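Mistside Housekeeping Course – Handout 4
Surfaces: clearing and wiping

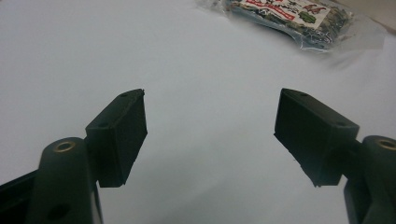
Before the lesson, please read pages 17 to 48 of the Teoh reader. We work with white surfaces first, as in the last unit. Small marks are easy to miss on them when the light is even, so bend down and look from the side.

Wipe in straight lines, from the far edge to yourself – do not make circles. Fold the cloth after each pass.

Homework: write one page about a work surface in your own home. Bring it to room 142 on 15 October 2021.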